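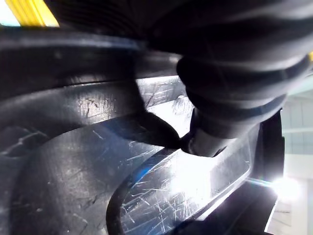 Der Arm steht auf einer Werkbank in der Gemeinschaftswerkstatt Windotport und heißt Nina. Gebaut haben ihn Yesenia Zapata, gelernte Feinmechanikerin, und Teófilo Salazar, der die Steuerung programmiert. Begonnen haben die beiden im März, zunächst an zwei Abenden pro Woche.

"Der Arm selbst war nach 11 Abenden fertig", sagt Zapata. "Seitdem arbeiten wir fast nur noch am Greifer." Die erste Fassung hatte starre Finger und hielt Flaschen nur, wenn sie genau mittig standen. Die zweite arbeitet mit einem gerippten, nachgiebigen Balg, der in einer stumpfen Spitze ausläuft. Er gibt seitlich nach und gleicht kleine Lagefehler aus, ohne dass die Software eingreifen muss.

Salazar sieht darin auch einen Nachteil. "Ein starrer Finger ist dort, wo der Encoder ihn meldet. Beim Balg weiß ich das nur ungefähr - ich kenne den Antrieb, die Spitze muss ich schätzen." Er begrenzt deshalb den Motorstrom und wertet dessen Anstieg als Kontaktsignal. Die Abtastrate liegt bei 200 Hertz. Mit 50 Hertz sei der Kontakt regelmäßig zu spät erkannt worden.

Unter der Balgspitze liegt eine durchscheinende Kunststoffschlaufe, die inzwischen dicht mit feinen Kratzern überzogen ist. Zapata will sie vorerst nicht tauschen. "Die Kratzer stören die Funktion nicht. Mich interessiert, wo sie dichter werden, dort läuft die Spitze auf. Poliere ich das Teil, ist die Information weg."

Gestritten haben die beiden über die Handkamera. Salazar wollte sie weiter nach außen setzen, Zapata bestand auf der kurzen Halterung, weil jeder Zentimeter Hebel bei schnellen Bewegungen Schwingungen einträgt. Es blieb bei der kurzen. "Dafür habe ich viel Greifer im Bild und wenig Werkstück", sagt Salazar. Den unveränderlichen Teil maskiert er vor der Auswertung. Reflexe auf den glatten Flächen lassen sich so nicht abfangen, dafür probiert er derzeit kürzere Belichtungszeiten.

Offen ist außerdem die Kabelführung am Handgelenk. Bei Drehungen über 22 Grad hinaus zieht der Strang am Stecker, bislang sperrt die Software diesen Bereich. Zapata plant eine Zugentlastung aus gefrästem Aluminium, Salazar würde lieber drucken. "Gedruckt hätten wir es morgen", sagt er. Zapata: "Und übermorgen noch einmal."

Einen Termin für die nächste Fassung gibt es nicht. Die Zeichnungen wollen sie in der Werkstatt auslegen, sobald die Bohrbilder am Flansch stimmen.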